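## 4. Checking and adjusting tire pressure

Use the Stedo inflator only with the tires cold. Park on level ground and leave the vehicle for at least 2 hours after driving.

1. Find the recommended pressures on the placard inside the driver's door opening. Front and rear values are often different.
2. Set the parking brake and unscrew the valve cap. Put the cap in your pocket.
3. Push the hose connector straight onto the valve and close the lever. A short hiss is normal.
4. Press POWER and wait for the reading to settle.
5. Press + or – until the display shows the placard value, then press START. The inflator stops when it reaches that value.

**Caution:** Do not run the inflator for more than 20 minutes at a time. Let it cool before you start the next tire.
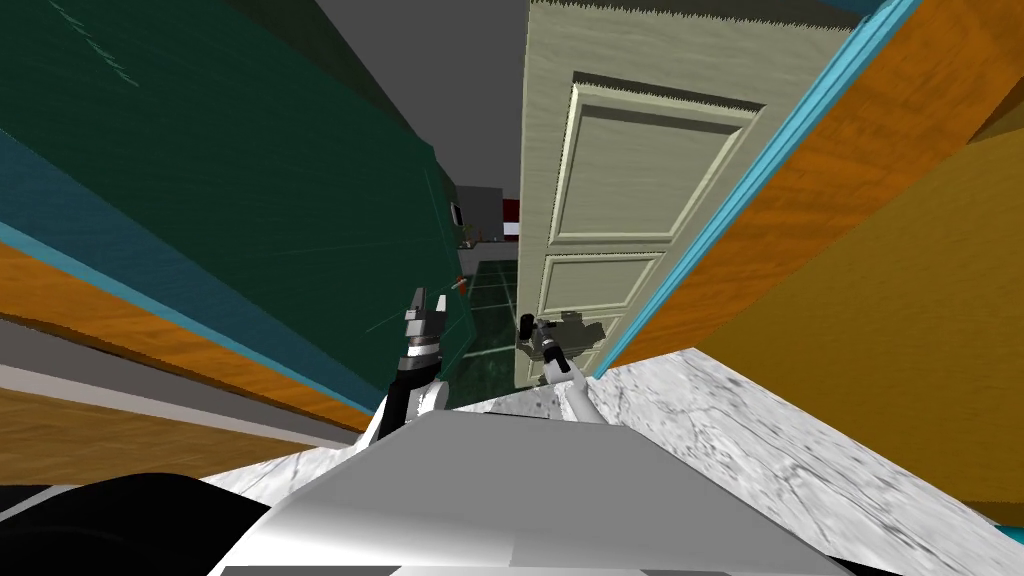
6. Open the lever and pull the connector off in one quick movement.
7. Refit the valve cap and repeat for the other tires. Check the spare too – it usually needs a higher pressure, printed on its sidewall or on the placard.

**Note:** If the reading jumps around, the connector is not fully seated. Take it off and start again from step 3.

### After the check

Write the pressures and the mileage in the log at the back of this guide. Check again every 3,000 miles or before any long trip, whichever comes first. A tire that keeps losing air should be looked at by a tire shop.

The internal battery holds up to 400 charge cycles. Replacement packs are sold under the Randilix name.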